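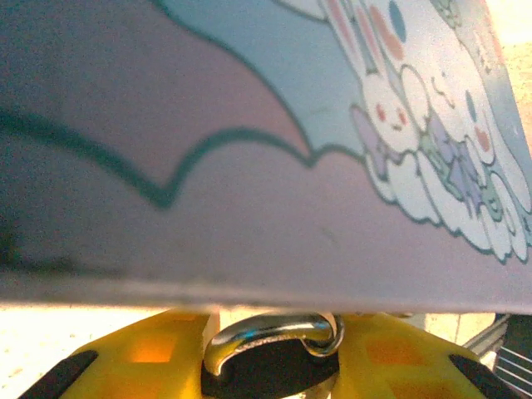 Why Do We Keep Things in Tins?

Have you ever finished the last cookie in a pretty tin and thought, well, I can't possibly throw this away? You're in very good company! People all over the world hang on to their tins, and plenty of grandmothers have one full of buttons to prove it.

Let's start with what a tin is made of, because the name is a bit of a fib. Most tins are really thin sheets of steel. The tin part is only a very, very fine coating on top – much thinner than a hair – and its job is to keep the steel from rusting. Some boxes that we call tins have no tin in them at all.

So how does the picture get on? You might guess that somebody paints each box, but the printing comes first, while the metal is still flat. Big sheets go through the press, get a clear coat to protect the colors, and are then cut up and pressed into lids and bottoms. If you look closely at the corners of a lid at home, you may find that the picture stretches a tiny bit where the metal was bent.
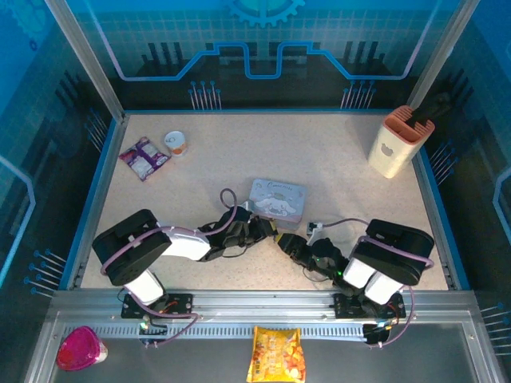 The light blue tin has a white puppy and the name "Cinnamoroll" on its lid.

My friend Iida Kinnunen has been saving tins since she was seven, and she keeps her hair clips in one, her foreign coins in another, and in a long flat one (her favorite!) nearly 300 stickers that she has never been able to bring herself to stick on anything.

Would you like to start a treasure tin of your own? Ask a grown-up for an empty one, and check the rim together for sharp spots. Wash it with warm soapy water, then dry it right away with a towel, corners too, and leave the lid off overnight. After that you can put in whatever you like – shells, erasers, notes from a friend – as long as the lid still closes.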